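**Notebook, Druner bench - December, 16:30**

Continued with the sticker adhesion test on the gray curved panel. Panel is number 12 from the Kurkindale batch, cleaned two times with alcohol and left to dry before the first sticker. I want to know if the edges lift more when the surface is bent than on the flat sample.

Stickers are the mixed pack, lot 1523. I did not try to make a nice arrangement, only to have different shapes at different heights. The balls are round, so they have no corners and I expect they stay best. The heart has a point at the bottom and I will watch this one. The bust has the most complicated outline, with many small places where a nail can catch.

Notes from today:

- calendar sticker: pressed again with the roller, one small bubble remains
- eight ball: good
- bust: good, but I touched the glue side with my finger before placing, so please do not trust this result too much
- room lamp on, heating at the lower step

The black curtains are up again with the clips on the top edge. It is much easier to look at the panel when there is no window light on it from the side.
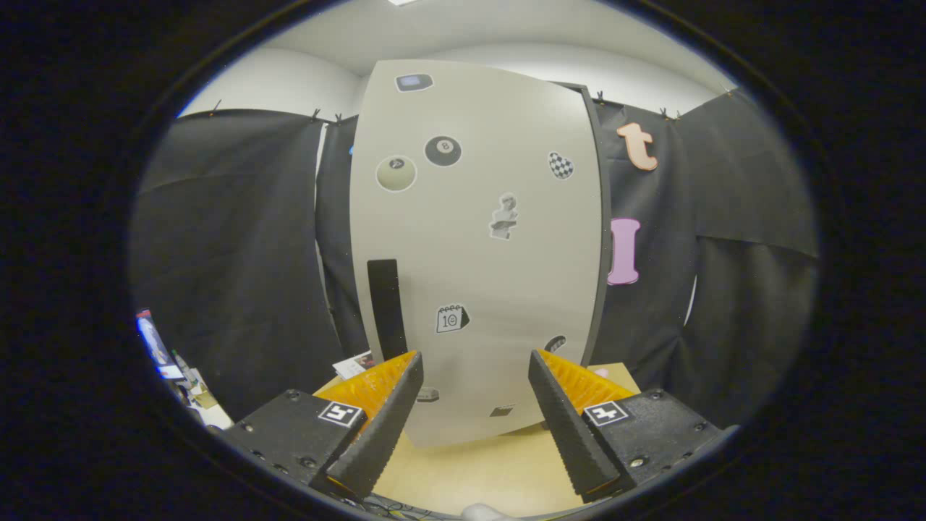
The letters on the right curtain are a different question. They hold on fabric, so the Farnstead tape must be compared separately, and I have only 284 cm left on the roll. I will ask Sinaga for one more before I start.

Next check tomorrow at 9:00, same lamp. Do not press the edges before I write them down - also not the heart.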